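Looking After Household Textiles
Chapter 2
Lint, Fuzz and Bobbles: Why Cloth Sheds

In this chapter
What lint is made of
Why some fabrics shed and others hardly bother
Pilling, and what to do with a bobbly blanket
Sorting by surface as well as by colour
Folding and storing dark cloth

Key words
staple fibre, filament, nap, pile, pilling, brushed finish, lint

I ruined a pair of black trousers in my second week at the Wastau laundry, and I did it with a towel. The trousers weren't torn or shrunk or bleached. They had simply gone in with a brand new bath towel (cream, very fluffy, somebody's wedding present) and they came out looking as though they'd been rolled in flour. I spent most of a tea break going over them with sticky tape and they still weren't right. The customer was very nice about it, and that made it worse!

So this chapter is close to my heart. Chapter 1 was all about fibres as they come off the sheep, the plant or the machine, and you may have found parts of it a bit far away from your own washing basket. We're now coming indoors. By the time you finish the chapter you should be able to pick up a blanket, run your hand across it, and make a decent guess at how it will behave in the wash, what it'll do to its neighbours, and how it will look after a couple of winters on the bed.

Let's start with the word itself. Lint is loose fibre. When it comes off your clothes in the tumble dryer it's called lint, when it gathers under the bed it's called fluff, and when it turns up in your belly button I'd rather not discuss it. Most of it is made of short bits of fibre that have worked their way out of a yarn, with dust, hair and whatever else is drifting about the house tangled up in it.

You'll remember from Chapter 1 that fibres come in two lengths, broadly speaking. Staple fibres are short: cotton and wool are the ones you'll meet most. Filaments are long and more or less continuous, like silk or the polyester in a lining. A yarn spun from staple fibres is held together by twist, and every one of those fibres has two ends. Some of those ends poke out. Rub the yarn, and a few of the shorter ones let go altogether. A filament yarn has far fewer ends to poke out, so a smooth lining can go round and round in the machine and give up next to nothing.

Now take a yarn that already has plenty of ends and roughen it up on purpose. That's how you get a brushed finish. The cloth is passed over rollers covered in fine wire, which tease the surface into a soft layer called the nap. It feels lovely and it traps air, so it's warm too, and we put it on pyjamas and winter sheets and a great many blankets. The price of all that softness is a surface with an awful lot of loosened fibre on it, and the first few washes will bring a good deal of it away.

Pile is a different thing, though the two get muddled all the time (my students at Irkton muddle them every October, and I've stopped sighing about it). With pile, extra yarn is built into the cloth so that it stands up in loops or tufts. Towelling is a looped pile. Velvet is a cut one. With nap, nothing has been added – the surface has just been raised. If you part the fluff with your fingers and find the ordinary ground of the cloth with hairs pulled up out of it, you're looking at nap.

Then there are bobbles. The proper name is pilling, and it happens when loose ends at the surface rub together and roll themselves into little balls. On a weak fibre the balls soon break off and you never see them again. On a strong one, such as polyester, the fibres holding the ball to the cloth don't want to snap, so there it sits. This is why a blended jumper can look dreadful while being perfectly sound. People throw out good blankets over pilling, and I wish they wouldn't.

My old colleague Rizwan Dissanayake taught me how to deal with it. He'd lay the blanket flat on the long table, pull one section smooth with his left hand and go over it with a fabric shaver in his right, never pressing, always moving. He reckoned he had done 2,000 blankets that way before his wrist complained. If you try it at home, do a patch no bigger than a tea tray, stop, look, and move on. A shaver pressed down hard will take the nap off along with the bobbles, and you can't put it back.

Try this at home
You'll need one dark, smooth item, one soft, fluffy item and a strip of sticky tape. Both items should be clean and dry. Press the tape on to the dark cloth once, peel it off and stick it to white paper. Now lay the two cloths face to face and rub them together for 20 strokes. Take a second strip of tape and do the same again next to the first. Compare your strips under a good light, and write down which colour of fibre you can see on each. Keep the paper – we'll want it again when we get to dryers.

A word on sorting before we go further. Most of us were brought up to sort by colour and stop there. I was. Colour matters, of course, and we'll come to dyes later in the book, but I'd like you to start making a second sort in your head, into givers and takers. Givers are the new towels, the brushed sheets, the fleecy throws. Takers are the fabrics that catch hold of loose fibre and show it off, and dark things are the worst for that. Keep the two lots apart for the first few washes and you'll save yourself a great deal of sticky tape.
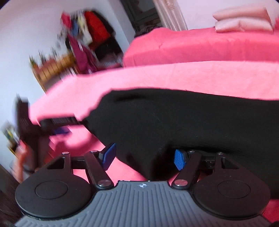
Storage is where I see the sorting come undone. You can wash everything separately, dry it separately, feel thoroughly pleased with yourself, and then dump the whole lot on the bed to fold. Black cloth bunched up on a soft, slightly fuzzy pink blanket is as good a pairing as any for practising your eye: there are specks of lint on the black, small as they are, and you'd find them before you noticed the faint creases. I can't tell you from looking where those specks started out, and neither can you, which is why the tape test comes first and the blaming comes after. Fold your dark things on a smooth surface, with the outside of the cloth turned in, and put them away before you start on the bedding. In the next section we'll take the lint filter out of a dryer and have a proper look at what it's been catching.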